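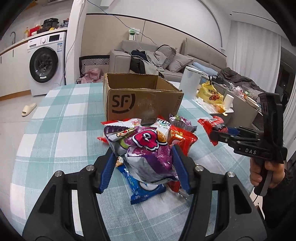
4.2 Contact Labeling and Clutter Filtering

The recordings enter the Plileo pipeline as synchronized video, finger width, and tool pose. Before a policy can be trained on them, each recording is divided into segments that correspond to a single pick and place. Earlier versions of Plileo divided the recordings by finger width alone. This worked well for rigid objects. It worked poorly for snack bags and other soft packaging, where the fingers may continue to close for several video frames after first contact and the width signal has no clear step.

The present version combines two signals. The first is the width signal, smoothed and differentiated as before. The second is a contact score computed from the image region between the finger pads. The pads are blue and textured, and their position in the image depends only on finger width once the camera mount has been calibrated. The region can therefore be found by table lookup, without a learned detector. A small network, Flusel, takes this region from 6 consecutive video frames and returns the probability that an object is held. A segment boundary is placed where the contact score crosses its threshold and the width derivative is negative within the same window.

Packing data place particular demands on this step. Items lie close together and overlap, so the region between the pads often shows an object that is near the fingers but has not been touched. Printed film also reflects room light, and its appearance changes with small movements of the tool. Figure 2 gives a view with the fingers opened wide, several packages on the tablecloth between them, and further packages inside the open carton. A labeler that relies on appearance alone may assign a high contact score to such a view. Requiring agreement with the width signal removes most of these false positives, since the fingers are not closing. 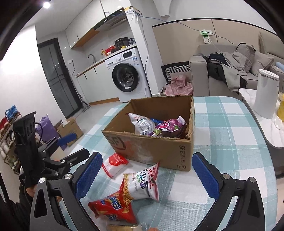
A second source of error is the background. The recordings were made in furnished homes, and the wide lens takes in furniture, appliances, and clothing well beyond the work surface. None of this content is relevant to the task, but a policy trained on a small number of rooms may come to depend on it. We apply two measures. Pixels belonging to the gripper are masked with the calibrated finger model, and the area outside the estimated table plane is replaced at random during training with crops from other rooms. The table plane is estimated once per recording from the tool trajectory and the sparse map produced by the pose tracker. Recordings in which the plane cannot be estimated are set aside for manual review.

The full set contains 1,188 recordings. Of these, 65 were set aside at the plane estimation step. Inspection showed that the usual cause was a short or nearly stationary trajectory, which left the tracker with too little parallax. These recordings were kept out of all training runs reported in this paper.

Boundaries were checked by 2 annotators, B. Madigan and D. Piątek, who worked independently and did not have access to the Flusel output. Where they disagreed, the earlier boundary was used. This choice favors segments that include the full approach to the object, and it matches the convention used by the downstream planner, Nirilura, which expects the approach and the grasp to be in one segment.

Recordings with two grippers are treated as two separate streams. Each stream is segmented independently, and the results are aligned afterward on the shared clock. We do not require the boundaries to coincide, as one hand may hold an item while the other moves. Joint segmentation of both streams is left to future work.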